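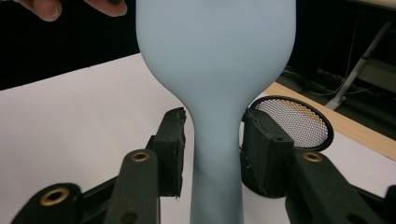 Buying a place with a shared jetty, who pays for repairs?

Offer accepted on a two bed cottage on the water at Skollstead. Jetty is shared with next door. Seller says it's "always been split", nothing in writing that I can find. Decking is soft at the far end and one post leans. Agent (Grumton) just says ask your solicitor, solicitor is away until November. Anyone been through this? Do I get it surveyed seperately or is it part of the house survey?
— Wael Alaoui

2 answers

skisik_moorings
Separate survey. The house one won't touch it, mine had a single line saying "jetty not inspected". Paid 200 for a chap to look at the posts at low water, took him under an hour. Then get the title for BOTH houses and look for the words about upkeep. If there's nothing there you want a written agreement before you exchange, not after. Ours was left vague and the neighbour stopped paying the year we needed 6 new posts. Nearly sold up over it. Also check who owns the bed under it — might be neither of you, and there can be a yearly rent. Ours is 80.

Suksawat
Agree with above mostly. We just knocked on the neighbours door and asked, they were fine about it and had old reciepts going back years. Knocked a bit off the price too. Wouldn't use the far end untill someone's looked at it. No idea about the rent thing, we don't pay any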